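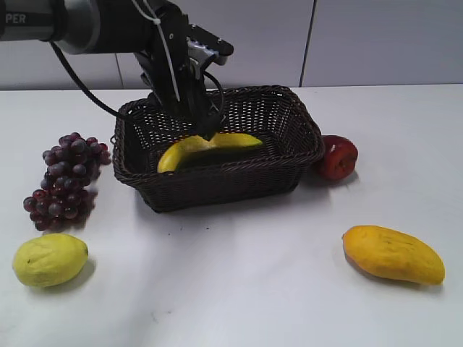

Slide 1: a banana in a wicker basket, and the gripper above it

Title up while people find seats. Start at ten past whether or not the back row has coffee.

Good morning. My name is on the programme, spelled correctly this year, so we are already ahead. I look after planned maintenance at Drurberg, a business park with offices at one end, cold stores at the other and a car park that floods in the middle. I'm going to talk for half an hour about handing a building over from one maintenance contractor to the next, and why the asset register you get at the end of it is mostly a work of literature.

(Pause. If they laugh, carry on. If they don't, carry on faster.)

Slide 2: what we thought we owned

When we took the site over from Warraich we were given a spreadsheet with 2000 lines. Every line had a tag number, a location and a condition grade. Nearly everything was graded B. I have worked in buildings since I left school and I have never met a site where nearly everything was a B. B is what you write when it is raining and the thing is on the roof.

We walked the site with a printout. It took three months. We could not find 400 of the items at all. Among the missing: a boiler, which I'd have thought was hard to mislay, and a complete set of fire dampers in a corridor that had been knocked through before the contract began.

Going the other way, we found plant that wasn't on the list. My favourite is the extract fan over the old print room. It had been running day and night for years, serving a cupboard.

Don't name the surveyor. He may be in the room.

Slide 3: who pays for the gap

Slow down here, this is the bit the clients came for.

If you price a contract on a list, and the list is wrong, somebody is paying for visits to things that don't exist. At Drurberg that was us. We had paid for the quarterly service of a water softener that left the building in a skip. There were signed sheets for it. It had passed every time.

I'm not saying anyone set out to cheat. The sheet comes up on the handheld, the engineer has eleven more to close before he can go home, and the softener isn't going to complain.

Ask for a show of hands: who has ever closed a job they couldn't find? Put my own hand up first. Wait.
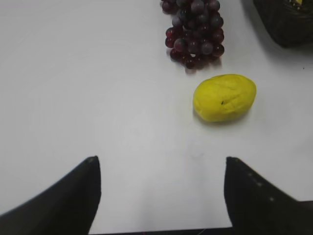 Maëlys Besson came up to me after I gave a shorter version of this at Flamutthorpe in May, and said I was letting clients off lightly. In her view the list goes bad on our side of the fence: a tenant moves a wall, the project team swaps a chiller, the drawings go into a drawer, and then everyone is cross with the contractor for servicing the building as it was. She also said my slides were too wordy. I have changed the slides.

She's right about the drawer. I went back and looked in ours. It had the drawings in it, and a kettle lead.

Slide 4: what we do now

Read these out, don't just point.

Joint walk before the outgoing firm leaves. Both sides, same day, same printout. Each sheet is signed at the door of the plant room. If you leave it until the meeting you will get opinions.

Retention. We hold back part of the last payment until the walk is finished. The first time we tried this the outgoing firm found the boiler within a day. (It was in the other boiler house. It had the wrong tag.)

One person can add or remove a line. At our place that is me, and I am unpopular, and the list is 92 per cent right, by our last spot check. I'd like it to be better. The remainder is mostly valves.

"Not found" is a proper answer. We had to get the handheld software altered so an engineer could choose it, as the only options had been Pass, Fail and No Access. For years everything we couldn't find had been No Access. Lovely phrase. Covers a locked door and the complete absence of a pump.

Slide 5: Skustberg, where it went badly

Skip this one if running late. If not:

We used the same method at Skustberg and it flopped. The outgoing firm had already sent its people elsewhere, so the joint walk was me, a clipboard and a young man who had started that week and didn't know where the stairs were. We agreed on the location of the stairs. The rest we did ourselves afterwards, and we paid for it.

So get the walk written into the contract at the start, when everybody still likes each other. You can't add it in the last month.

Slide 6: questions

Likely ones:

Barcodes? Yes, fine, but somebody still has to go and stick them on.

How often do you recheck? A few plant rooms each month, picked out of a mug.

Does it save money? In the second year. In the first year it costs money and you have to explain that upstairs, so take the softener sheets with you.

Handouts are by the door. Bring the laser pointer back to the desk, it's theirs.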